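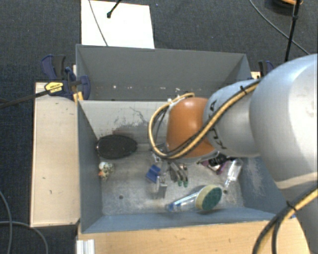

The two-bin station at Plarkska, with the arm over the near bin. Dish brush at lower right, green scouring side facing away from its handle.

Plarkska open day, March

Plarkska opened its workshop in Clotmont to the public in March, from 10 in the morning until 4 in the afternoon. The workshop is on the ground floor of the old Bergeron building, on the river side, and most people in the town know it as the place with the loading ramp and the green door. It was the first time the door had been open to anyone without an appointment.

I went with my brother-in-law, who repairs commercial dishwashers and wanted to see the arms. We arrived at half past ten and left when they were putting the chairs away. Entry was free. You signed a sheet, took a sticker and were asked to keep behind the tape on the floor while anything was moving.

What follows is mostly about the bin station, as that was where we spent the most time. The other stops are further down with a line or two each.

The bin station

Two grey bins are set one behind the other and clamped where they meet. The arm picks things out of one and puts them into the other. When the first bin is empty or near enough, it turns round and does the same in the opposite direction, so the job never finishes. Noémie Landry was running the station and said that was the idea: they can leave it going all day and nobody has to tip anything back.

The bins have had a hard life. The near one is scratched across the floor and the paint or coating on the far wall has peeled in patches. I asked whether they would replace them and Noémie said they had a new pair on a shelf and kept putting it off, as every change to the bins meant half a day setting up again.

The bar clamps are ordinary blue and black ones with a yellow label, the sort you can buy for gluing up a table top. My brother-in-law has the same kind in his van. I had expected something made specially.

What was in the bin

A mixture, and deliberately so. There was a dish brush with a clear handle with blue in it and a round sponge head, a transparent bottle shape lying at a tilt by the right-hand wall, a bright blue plastic piece like a small clip, a small block of grey metal, a black oval with a speckled face and a shiny rim, and a little figure of some sort with a white rounded top, tucked against the left side. A grey thing with two long prongs and green at the tips was under the arm's orange joint.

Noémie explained which ones are difficult. Clear things are hard for the cameras because what they see is mostly whatever is behind. Shiny things are hard for a similar reason. Soft things are easier to hold than you would think but come up at odd angles. Anything lying flat against a wall is awkward because the fingers need room on both sides, and if there isn't room the arm has to nudge the object out first or leave it for later.

Visitors were allowed to suggest something of their own from a crate by the table. A boy in front of us picked a wooden spoon. The arm took it on the third go and he was very pleased. A woman offered her glasses case and it was moved from one bin to the other without any trouble, and then she had to wait until the arm was paused before she could have it back.

The misses

It missed quite often. Nobody on the staff minded this or tried to hurry past it. When the arm came up with nothing it went back to a position above the bin, waited a moment and tried again, usually somewhere else. Tyson Beaudoin, who was on the laptop, had the running totals up on a screen for anyone who wanted to look. At closing time it read 1,377 attempts and 1,195 objects moved. He said that was a decent day given that people kept putting new things in.

Cables

The yellow and black cables are tied along the outside of the arm and go round the orange joint in a wide loop. I asked about the loop. Tyson said it has to be long enough for the joint to turn as far as it can in both directions, and that a shorter one had lasted less than a week. They use ordinary black cable ties and check them every morning. He also said the tails should be trimmed and that he never gets round to it.

There are more cables on the carpet round the station than I would want at home, and the tape kept visitors well back from them. The carpet itself was there when they moved in. Marlene Arsenault, who manages the workshop, would like it taken up but says it keeps the noise down, and the room was quieter than I expected. You could talk at a normal level right next to the tape.

The other stops

Front table. Tea, coffee and the sign-in sheet. Liette Lachance was on the door all day and answered the same questions about parking with great patience. Parking is behind the Bergeron building, on the gravel, and you go in past the bicycle stands.

The hand-guided arm. A smaller arm you could take hold of and move about yourself. It then repeated what you had done. There was a queue for it most of the day and the youngest children were lifted up to reach. Two minutes each, timed on a kitchen timer.

The screen wall. Recordings from earlier in the year, speeded up, including one where a ball of string got away from the arm and went all over the bench. People stopped to watch that one more than once.

The parts bench. Worn-out fingers, split pads and a gearbox with its cover off. You could pick these up. The pads are the part that goes most often, and Maëlle Bélanger, who makes the replacements, had the moulds out as well. She pours them in the back room and they need a night to set. She said the softer mix grips better and the harder mix lasts longer, and she has not found one that does both.

The talk. Marlene spoke at noon and again at two. It was twenty minutes with questions. She covered how the workshop started, what sort of work comes in and what they turn down. The Muller bakery, on the same street, had asked whether an arm could load its trays, and she went through why the answer for now was no: the trays are different sizes, the rolls are soft when they are put on, and two people do the job in less time than it would take to set the machine up. I thought that was the most useful part of the day. Muller supplied the buns for the tea table all the same.

Questions people asked

Most of the questions at the bin station were about the same few things, so I noted down the answers as given.

Does it know what the objects are? No. It looks for places it can get hold of. It will pick up a brush without knowing it is a brush.

What happens if you put your hand in? You are not allowed to while it is running. The arm does stop if it meets resistance, but the staff pause it before anyone reaches over, including themselves.

Can it wash up? Asked because of the brush, and asked a lot. No.

How long does one pick take? It varied. When things were spread out over the floor of the bin it went along steadily. When they were heaped it spent longer deciding.

Does it run at night? Sometimes. There is a light on the stand and someone has to be in the building.

Getting there next time

Marlene said they would like to do it again in the autumn if the building allows it. The bus stop is at the top of the street and the walk down takes 4 minutes. The ramp is the step-free way in. There is one toilet, through the back room past Maëlle's bench. Children are welcome but have to be with an adult, and dogs were asked to stay outside.

If you want to bring an object for the bin, Tyson asks that it be smaller than a shoe, not sharp, not food and not something you would be upset to see dropped. Keys were refused, as were phones. Socks are fine.

Anyone who took photographs at the open day and would like them added to this page can leave them at the front desk in the Bergeron building, marked for Liette. Please put your name on them and say which station they were taken at.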